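Talel Student Robotics Club
Minutes of the regular meeting, April 14, 2018

Present: Adelino Carvalho (chair), Aurora Neves, Belmiro Meireles, Yi-an Shim (minutes). Ama Atinga joined during item 2.

1. Previous minutes
Approved with one correction: the Seixas entry form is due in September.

2. Sorting task, bench layout
Red bin in the center, blue bin to the left, white box to the right. Both arms must reach the red bin without crossing. Carvalho proposed freezing this layout for the entry.

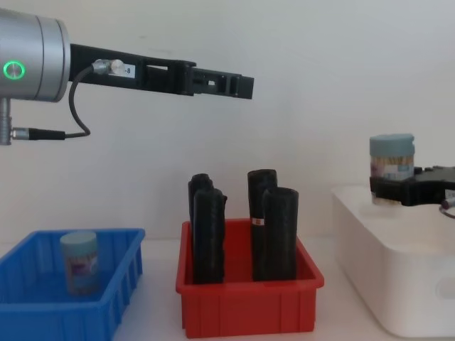

Ama Atinga asked whether the rules allow both arms over the center bin at the same time. Neves read out the relevant clause, which permits it provided the grippers do not touch. Layout frozen, no objections.

3. Arm control
Meireles reported that the planner now runs from a single script -- the old two-terminal start is retired. The log from the last full session holds 2425 lines, of which 159 are timeout warnings. Most come from the left arm. He will raise the polling interval and compare.

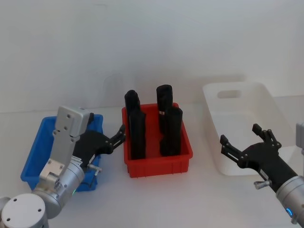 Bench layout with both grippers open, red bin at center.

4. Grasp approach
Shim presented two options for upright rolls: from the side, or from above with the fingers on either side of the target. Approach from above needs a wider opening and more clearance between neighbors.

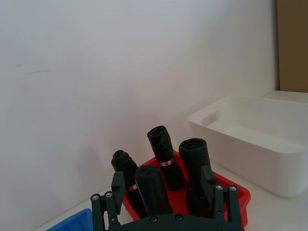

The side approach is simpler to plan but risks tipping the next roll. Agreed to test both and record failures separately. Shim to write the test sheet.

5. Budget
Balance is 831. Spare cables from Pruvum approved -- Neves to order 11.

6. Any other business
Room key to be signed out with Neves. Repository access for Atinga still pending.

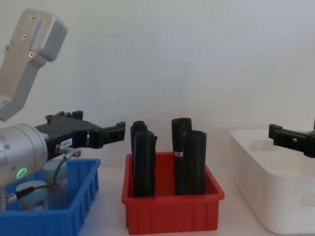

Left gripper near the red bin, item 4.

Actions: Meireles, polling interval. Shim, test sheet. Neves, cable order. Carvalho, repository access.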